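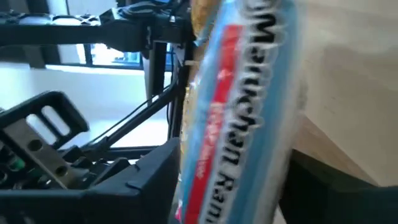
Figure 1. Packaged wholemeal loaf.

3.2 Household storage of bread

Households in Skotley and Handcombe were asked where they kept bread and when they threw it away. Of the 404 that returned the form, most kept the loaf in its own bag on the worktop or in a bread bin. Freezing was more common in homes with one or two people, and several of these froze half the loaf on the day of purchase.

Mould was the reason given most often for throwing bread away, followed by dryness. Answers from August showed more mould than those from the other months, which agrees with the earlier work by Sachdeva and Grewal. Crusts were recorded separately, as 15 households fed them to hens or garden birds and did not count them as waste. These households are left out of the totals in Section 3.3.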